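16 December 2005

Up at 6 and it was still dark. Frost on the inside of the bathroom window again. Had toast standing up and wrote the list for Liscombe, which is longer than I would like. We go on the 30th whatever happens, and the cottage has to be fit for the people coming in after us, so the cleaning started in November and will carry on until we shut the door.

Rang Ngata's about the van before nine. They can do the morning but want it back by 7 in the evening, and that is tight with the ferry traffic. Said yes anyway. The girl on the phone had me spell Pikarville twice.

Ruby-Lee Tautahi came over mid-morning with the key to the shed and a bag of windfalls. She stayed for tea and told me her brother has given up on the Skidov boiler and is going back to coal. I said I would have done that years ago. She asked if we were taking the big table and I said of course. She thinks it won't go through the door at Liscombe without the legs off. She may be right. I must measure it.

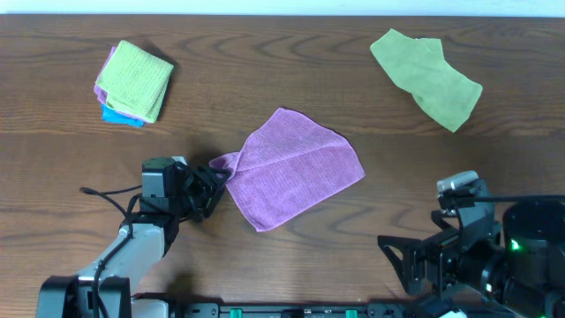

Cloths were the next job. They had all been living in the bucket under the sink and I could never find the one I wanted, so everything came out and I went through the lot. My mother kept one cloth for glass and one for everything else and managed perfectly well. I have let mine multiply. The lime-green one with the waffle texture folds up neatly and can sit on top of the pile, with the lavender and the bright blue under it. The yellower green one, the fuzzy sort, never folds well and was still lying in a heap when I had done the others. Purple is for the table and nothing else from now on. I have written that on the list so there is no argument.

Dinner was soup and the end of the loaf. Read the paper until 2, then made myself get up again. Rain by then, so no point starting on the shed.

The table is the one thing I do want to arrive in good order. I have had it longer than the car and it has the best grain of anything in the house, all loops and waves. It needs a proper going over before it is wrapped, first a barely damp cloth and then a dry one, going with the grain.
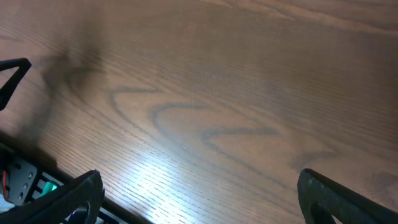

I don't want to use polish so close to moving it, in case the blankets stick. That happened with the sideboard last time and there is still a mark. I shall buy the brown paper from the post office on Monday and put that on first, then blankets, then string. Ruby-Lee has offered two blankets, one of them the dog's.

Wrote to the gas people. Forgot the bank again. Wind getting up tonight and the gate is banging.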